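Call for Participants: Bench Assembly Instructions Study, Plate and Spur Gear Kit

January | By Wycliffe Mbwambo
Reading time: 3 minutes

Bundetti is looking for adults to test written assembly instructions for the Plokis teaching kit, a small gear set for introductory mechanics courses. Participants follow a printed sheet, build the gear layout on a bench, take it apart and mark every step that was unclear. The sessions test the sheet. Participants' speed is not scored.

The assembly consists of a round base plate with a large central hole, three upright pegs and three spur gears. The plate lies on a dark mat on a white table. One gear goes on each peg. The gears are small, and the bore has to be lined up with the peg before the gear will drop. Most of the comments on the current sheet concern this step.

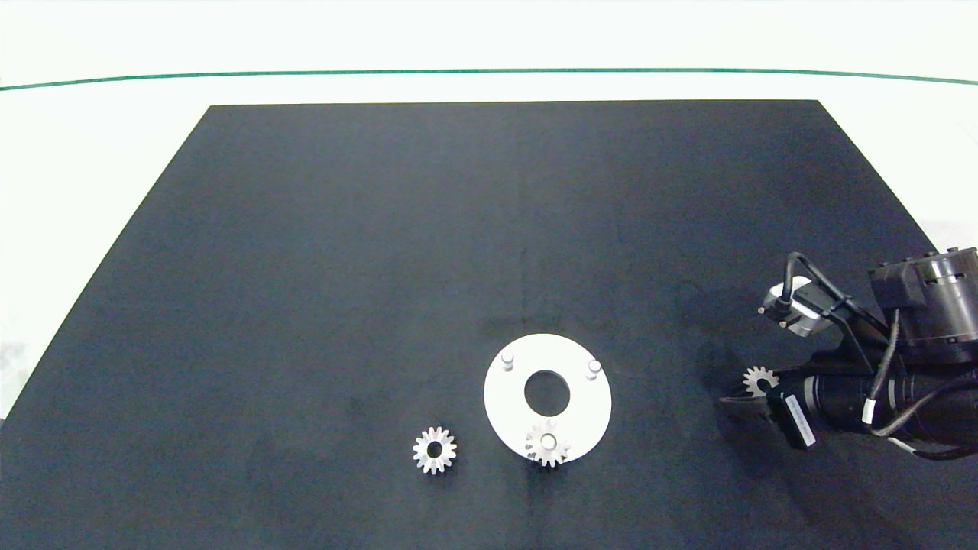
Savita Grewal wrote after the pilot round that the sheet should name the pegs before it names the gears, and that "seat the gear" meant nothing to her until step 6. She also asked for a drawing showing how far the teeth may extend past the rim of the plate. Both points are in the revised sheet, and we want to know whether the wording now works for people who did not see the old one.

Tasks in one session

– Read the sheet through once without touching the parts.
– Place the gears on the pegs in the order given.
– Turn one gear by hand and write down whether its neighbor moves.
– Remove the gears and return them to the mat.
– Repeat with version B of the sheet.
– Fill in the comment form.

A session takes 100 minutes with a break in the middle. Morning sessions start at 9:30, afternoon sessions at 1:30.

The mat stays in place between builds and should not be folded or moved. It keeps loose gears from rolling and gives enough contrast to find a dropped part. 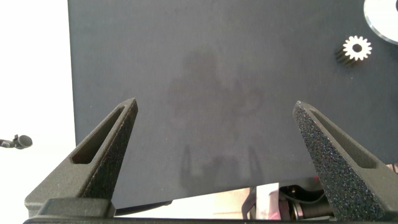 Parts are laid out on it before each build according to a layout card, and the card is changed between version A and version B. Participants should not rearrange the parts before reading the sheet. If a part is missing or damaged, stop and tell the session lead.

Who can apply

You must be 18 or older and able to read English at an everyday level. You need to be able to pick up small parts and sit or stand at a table for the length of a session. No mechanical training is required. Up to half of the places are held for people who have never worked with gears. People who have built the Koo or Zerker kits may apply but must say so on the form – both kits use similar pegs, and we assign those applicants to a separate group.

Glasses for close work are recommended. The teeth are short, and one section of the sheet asks for a tooth count on two gears. 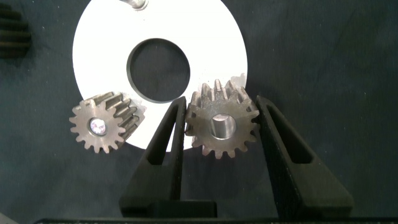

Two spur gears at the plate, close view.

Pay and records

Participants are paid for the full session, including when a build is not finished. Comment forms are stored by number, without names. You may leave at any time. The pilot produced 211 written comments, and a summary of the changes made from them is sent to each participant on request.

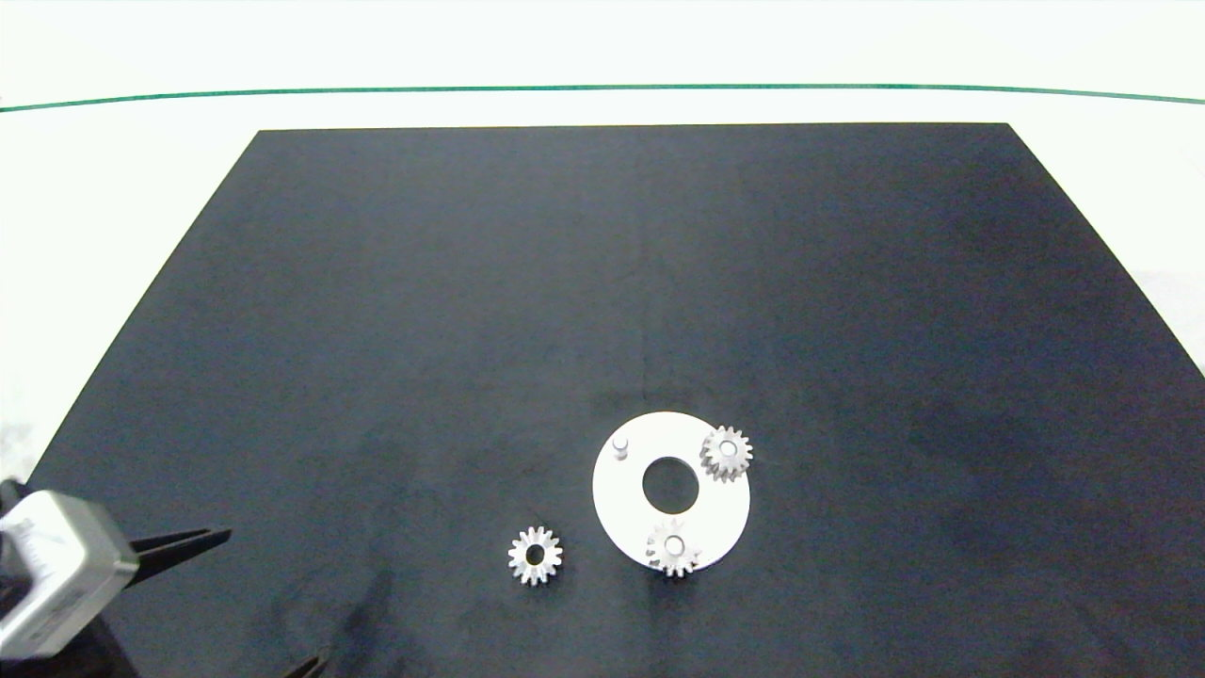

Two gears mounted on the plate, third gear on the mat.

How to apply

Send your name, the times of day you can attend and one line on any previous kit work to Salim Muli, Room 1941, Bundetti. Questions about access to the room or the height of the table go to Zulkifli Siregar. Places are given in order of application within each group.

Contact: Bundetti Instruction Testing | © Bundetti | Back to top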